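Home | News | Releases | Tutorials | Forum | Contact

Fetex 7 changes how linked tables refresh

Jan 1, 2020 | By Yeoh, Pelthorpe data tools desk

Pelthorpe has released version 7 of Fetex, its reporting add-in for spreadsheets and small databases. The main change is to the way a linked table is rebuilt when its source table gains or loses rows.

In earlier versions, a linked table stored the row position of each source record. If a user sorted the source, or deleted a row above the linked range, the link could return a value from the wrong record without raising an error. Version 7 stores a key instead. The user nominates one column, or a combination of up to 12 columns, and the add-in matches on that key at each refresh. If the key is blank or duplicated, the row is left out of the result and listed on a new sheet named Unmatched.

Existing workbooks will open in the new version but are not converted automatically. Position-based links carry on working in a compatibility mode, and a yellow marker appears beside the table name in the Links pane. To convert a table, select it in the pane, choose Rebuild, and nominate the key. Conversion cannot be undone once the workbook has been saved, so a copy should be kept. 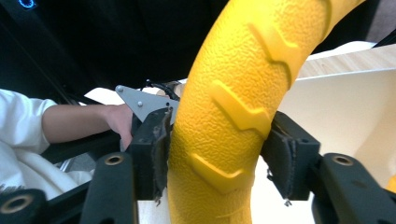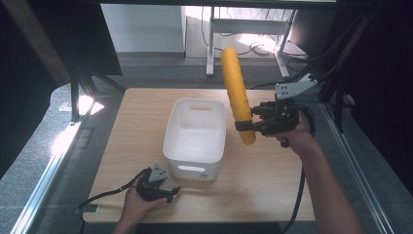
Refresh times have also changed. In Pelthorpe's own test, a workbook with 25 linked tables took 93 seconds to refresh under the previous version and roughly 12 seconds under the new one. The company attributes most of the difference to reading each source table once per refresh, where the old code read it once per link. Workbooks with a single linked table will see little change.

Two known problems are listed in the release notes. Keys that mix text and numbers in the same column may fail to match if the source was imported from a delimited file, as leading zeros are dropped during import. Formatting the column as text before importing avoids the fault. Date keys are compared by stored value, so two cells showing the same day will not match if one of them also holds a time.

The Boserau connector, used to pull tables from shared servers, has not been updated and will not load in version 7. A compatible build is planned for March. Users who depend on the connector are advised to stay on their current version until then, as the two versions cannot be installed side by side.

The update is free for current licence holders and can be downloaded from the Releases page. The installer requires administrator rights.

Contact the desk | Copyright 2020 Pelthorpe | Back to top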